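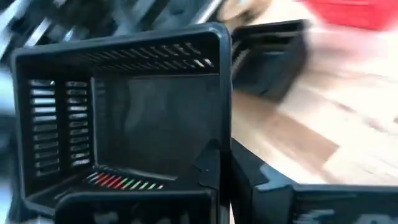

Naomi Simiyu

We've had the Drimeck sorting kit on trial since July. Two arms, grippers, wrist cameras and a year of support. Short thread for anyone pricing one.

Setup took a morning. The manual is thin on cable routing – allow extra time for that.
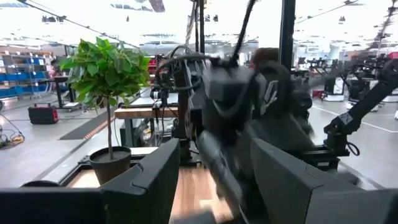

Drimeck quotes the reach from the base joint, so measure your bench before ordering. Ours has been fine. Keep tall things clear of the arms, though. A potted tree like the one at the corner of the platform is the sort of thing I'd put in the layout file first.

Slotted baskets are harder to grip than solid bins. We logged over 1,000 picks and 27 needed a person to step in, mostly at the rim.
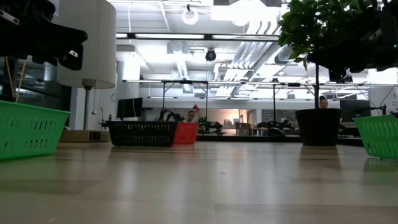
Green, black and red baskets on the bench.

Spare finger pads are $200 a set. I'd like to see that come down. Happy to share the log, just reply here.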